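Enchaîner plusieurs rangements à deux bras sans perdre le fil : écrire un ordonnanceur de sous-tâches

Niveau : intermédiaire. Il vous faut Python, un peu de patience et une cellule à deux bras déjà calibrée.

Dans le tutoriel précédent, nous avions laissé nos deux bras capables de prendre un livre et de le poser quelque part, chacun de son côté, comme deux collègues polis qui ne se parlent jamais. Plusieurs d'entre vous m'ont écrit pour demander la suite, et je vous en remercie de tout cœur, car c'est la partie que je préfère : leur apprendre à partager une étagère. Prenez un café, c'est un peu long, mais on avance doucement.

Tout ce qui suit utilise Perkero, notre petit gestionnaire de tâches, et Ostanska pour la planification de trajectoires. Si vous travaillez avec un autre planificateur, les idées restent les mêmes, seuls les noms de fonctions changent.

Étape 1 – Décrire l'état, et lui seul

La tentation, quand on débute (je l'ai eue, Ornella Sala aussi, et elle programme des robots depuis bien plus longtemps que moi), c'est d'écrire la tâche comme une suite d'ordres : prends ce livre, pose-le, prends le suivant. Le jour où une prise échoue, la suite continue joyeusement avec une pince vide. Décrivez plutôt chaque objet avec un emplacement et un support :

livre_a : emplacement = sol, support = livre_b
livre_b : emplacement = sol, support = sol
livre_c : emplacement = pince_droite, support = aucun

Le champ « support » a l'air d'un détail de maniaque. Il sert pourtant tout le temps : un livre qui en porte un autre n'est pas disponible, et l'ordonnanceur doit le savoir avant d'envoyer un bras. Dès qu'un livre passe en étagère, remettez aussi à jour celui qui se trouvait dessous.

Étape 2 – Déclarer la zone partagée

L'étagère est au fond, entre les deux bras, et chacun peut l'atteindre. On la déclare donc comme une ressource avec un verrou :

zone etagere : acces = [gauche, droite], capacite = 1
zone sol_gauche : acces = [gauche]
zone sol_droite : acces = [droite]

Une capacité de 1 signifie qu'un seul bras peut effectuer une dépose à la fois. L'autre a le droit d'attendre tout près, à un point d'approche que vous choisirez en dehors du volume verrouillé. Ne le renvoyez pas à sa position de repos à chaque fois, vous y perdriez un temps fou. 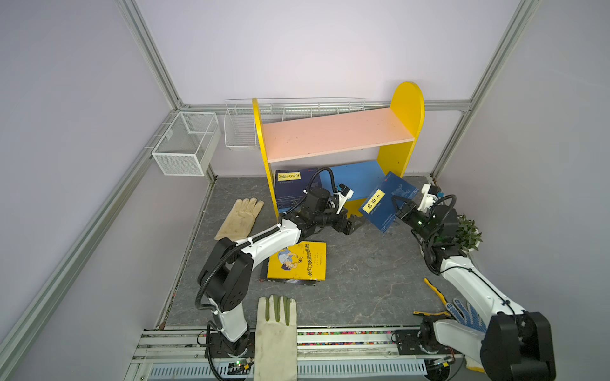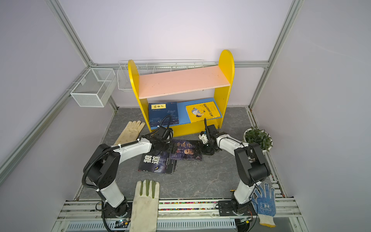 Deux états de la même cellule, avec des livres au sol et l'étagère au fond.

Jernside, février

Étape 3 – Ne pas se fier à la couleur

Vous remarquerez que plusieurs couvertures sont sombres. Notre premier détecteur se contentait d'un histogramme de couleurs et confondait allègrement les livres bleu foncé entre eux. Yevdokiia Nazarenko a repris le module de perception et l'a fait travailler sur les points caractéristiques de la couverture : le titre, le portrait, le dessin, tout ce qui accroche. Le fichier de réglages ressemble à ceci :

perception.mode = couverture
perception.points_min = 113
perception.confirmations = 2

Le dernier paramètre demande deux détections concordantes avant de modifier l'état. Si un gripper masque la moitié d'un titre, on garde l'ancienne estimation et on réessaie dès que le bras s'est écarté. Pensez également à enregistrer les gants et la plante comme obstacles. Ils ne font pas partie des livres à ranger, mais le planificateur doit les contourner, et un gant étalé au sol trompe assez facilement une segmentation par hauteur – il est si plat que le seuil le prend pour du bruit.

Étape 4 – Écrire la boucle

Nous y voilà enfin ! La boucle principale tient en peu de lignes :

tant que objectif non atteint :
 etat = perception.lire()
 candidats = livres_disponibles(etat)
 pour chaque bras libre :
 tache = choisir(candidats, bras)
 si tache existe et verrou.demander(tache.zone, bras) :
 lancer(tache, bras)
 sinon :
 attendre(bras, point_approche)

La fonction choisir() retient, parmi les livres accessibles, celui dont la trajectoire est la plus courte. Retirez aussitôt ce livre de la liste des candidats, sinon les deux bras partiront vers la même couverture (je parle d'expérience, hélas). Le verrou se libère à la fin de la phase de retrait, quand la pince est sortie du volume de l'étagère. À l'ouverture des doigts, c'est encore trop tôt.

Étape 5 – Rejouer avant de lancer

Enregistrez vos états dans Vakulenko, notre outil de relecture, puis faites tourner la boucle à vide sur ce journal. Le mien comptait 1 462 états et m'a permis de trouver 12 demandes de verrou jamais rendues, toutes causées par une tâche annulée en plein mouvement. La correction est toute bête :

a_l_annulation(tache) :
 retirer_bras(tache.bras)
 verrou.rendre(tache.zone, tache.bras)

Respectez bien cet ordre, le retrait d'abord, le verrou ensuite. Passez enfin au matériel, à vitesse réduite, avec la main près de l'arrêt d'urgence.

Si votre boucle reste bloquée, affichez le propriétaire de chaque verrou et le support de chaque livre. Commencez par là avant de toucher aux trajectoires. Et si vous butez quand même, envoyez-moi votre fichier d'état avec le journal, je regarde volontiers le courrier le lundi matin.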